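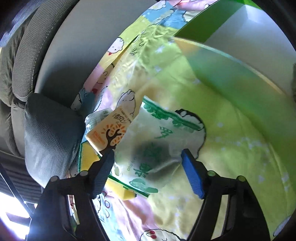 有位同学在开题讨论时就问过我们:塑料袋上的字,真的会有人看吗?拎回家不就揉成一团塞进抽屉了?当时全组愣了一下,然后一下子兴奋起来,题目就这么定了!我们想知道的正是这个:袋子上的字到底有没有被读到,被谁读到,读到了多少。

# 袋子上的汉字:购物袋文字设计小调查

课程:视觉传达基础 · 第二小组
初稿日期:7月27日

## 一、怎么做的

我们先向同学和家里人征集旧袋子,一共收到823只。真没想到大家存了这么多!去掉完全没有印字的和破到认不出字的,剩下的按店铺类型分成水果店、药房、面包店、服装店和“其他”。“其他”这一类后来变得特别大,分类时吵了两个晚上,干洗店的套袋算不算购物袋,到现在组里意见还不统一(本报告暂时算进去了)。

第二步是访谈。我们请了70位受访者,每人看一只袋子,看完翻过去,凭记忆说出上面写了什么。说错也照样记下来,错的答案往往更有意思。

## 二、四家店的对比

为了写得深入一点,我们选了学校附近的四家店。

**Puvis(面包店)** 用的是很细的宋体,横画细到印在薄膜上会断。设计稿漂亮极了,可袋子一装东西、一撑开,细横就几乎看不见,“早”字有人读成了“甲”。

**Endo(药房)** 全部用粗黑体,字距很紧。好几位受访者说不上喜欢,可是店名都记住了,连营业时间都有人背得出来。

**Raju(香料杂货)** 汉字和拉丁字母混排,字母放得比汉字大一倍。年轻人先读字母,年纪大的人先读汉字,两边记住的店名竟然不一样!这是我最喜欢的一个发现。

**Gundska(家居小店)** 只印一句话,绕着提手弯成弧形。读的人要歪头,歪了头的人都笑了,然后记得很牢。

## 三、关于空心字

空心字(只有轮廓线、中间不填色)是我们单独拿出来看的一项。老师提醒过,轮廓字在平整的纸上和在软薄膜上完全是两回事,因为内外两条线会互相干扰。我们做了13种线宽的样张,打印在薄膜上,先平铺读一遍,再揉皱展开读一遍。

结果比预想的清楚:

- 线太细,揉过之后笔画会和褶皱混在一起,“国”“园”“圆”最容易认错;
- 线太粗,字里面的空白被挤没了,看起来就是一块脏脏的实心字;
- 中间那几档最好读,笔画少的字尤其明显;
- 颜色的影响比我们以为的大,深绿和深红都比浅蓝稳。

样张里有11张是我手刻的,刻坏的不算。刻“疆”字刻到手抖,不过刻完之后对这个字的结构熟得不得了,强烈推荐大家试一次!

## 四、还没弄明白的

半透明薄膜的背面文字会透过来,和正面叠在一起。我们原先把它当成毛病,后来看到有一只糖水铺的袋子,正反两面的字错开排,透过来刚好填进空当,特别妙。这种排法是有意的还是碰巧,我们还没联系上印刷厂。

另外,访谈对象里学生偏多,年长的受访者不够。记忆测试也只做了一次,隔一个星期再问,答案可能会差很多。

## 五、接下来

9月开学后打算补做两件事:一是把访谈搬到菜市场门口,找更多不同年纪的人;二是给 Puvis 重画一版店名,横画加粗一点点,看看“早”字还会不会变成“甲”。草图已经画了几张,贴在工作室靠窗那面墙上,路过的同学欢迎拿铅笔直接在上面改。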